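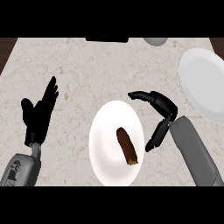 Do I need any cooking experience to join the Lostwood supper study?
None at all, and if the fanciest thing you make is toast you will fit right in.

We are looking for eight households to keep a supper diary with us through June. Plisano is a small recipe publisher, and our next book, Haria, is meant for people who get home tired and still want to put something decent on the table. Before we write a single page of it, we would love to know what you really eat, how long it takes, and which nights you give up and pour a bowl of cereal (we have all been there, and we want those nights in the diary too!).

What you would do

Each evening you jot down what you had and who ate it. A few lines will do, and spelling doesn't matter. You would also try two of our draft recipes a week, with the groceries paid for by us, and then tell us frankly how they went. There are two group chats over the phone, starting at 7 p.m., and they tend to run on a bit once people get going about their grandmothers' dumplings.

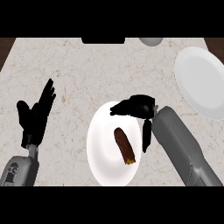 Supper for one, served plain.

Who can take part

Anyone over 18 who lives in or near Lostwood and eats at home most nights. People living alone are every bit as welcome as big families, and so are roommates who share a fridge but never a meal. Please let us know about allergies when you write, so that we can send you the right drafts.

What you get

Your groceries for the test recipes, a signed copy of the book when it comes out, and your name in the back of it if you'd like that.

How to apply

Send a short note to Hiu-tung Lai at the Plisano office on Hsueh Street, telling us who is at your table and what you ate last night. Tsung-han Ho looks after the phone chats and will be glad to call you back if you would sooner talk than write. We reply to everyone, though it may take us a little while.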